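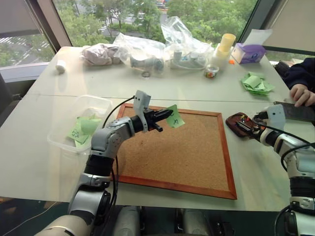 Sunday, 11 p.m.

Finished the third area of Plinau tonight, the one the map labels Rirnden. Four floors, two of them flooded. I had put it off since the last entry and went in at level 14, probably one level under what the designers wanted. No deaths on floors one and two. Three on floor three, all from the same cause.

The cause is turn order. Plinau resolves movement before attacks, but a spear attack counts as movement for the attacker. An enemy with a spear standing two squares away will hit you before your own swing registers, even if you pressed the button first. The manual does not mention this. I confirmed it by saving in the hallway and repeating the same opening move against the same guard. He went first every time. With a dagger in my hand the result did not change, so weapon weight has nothing to do with it. Stepping diagonally on the first turn gets around the problem, as spears only work in straight lines.

Gold is still the limiting factor. I left town with 900 and came back with 700, after buying lamp oil from the merchant on floor two. He charges 60 a flask and the price does not move with the persuasion stat. I have put points into persuasion since the start of the game and would like them back.

The flooded floors are the weakest part so far. Water halves your speed and leaves enemy speed alone, and the automap stops recording while you are in it. I ended up drawing floor four on graph paper. The layout is a ring with a locked room in the center, and the key is in the northwest corner behind a wall that looks the same as every other wall. I found it by walking into things. The older Diser games did hidden walls with a slightly darker tile, and I think that was the better method.

Boss was a large eel. It has two attacks, a bite and a current that pushes you one square east. If you stand with your back to the east wall, the current does nothing and you only have to deal with the bite. Took nine or ten minutes, most of it waiting for it to surface. Reward was a ring that adds fire resistance, given out in a flooded dungeon.

Frame rate dropped whenever the current animation played. I turned off the Biwott filter and it recovered, but then the text font goes thin and the item descriptions are hard to read on my monitor. Turned it back on for the menus – there is no shortcut for this, it has to be done from the title screen, so each change costs a save and a reload. Will look for a patch.

Sold both spare shields. Kept the bronze key even though the door it opens is already open, because Plinau has reused a key once before.

To do next session: go back to floor two for the chest across the gap, check whether the ring stacks with the cloak, respec if the shrine in town allows it. Save is in slot 2. Slot 1 is the old one from before the bridge, do not overwrite.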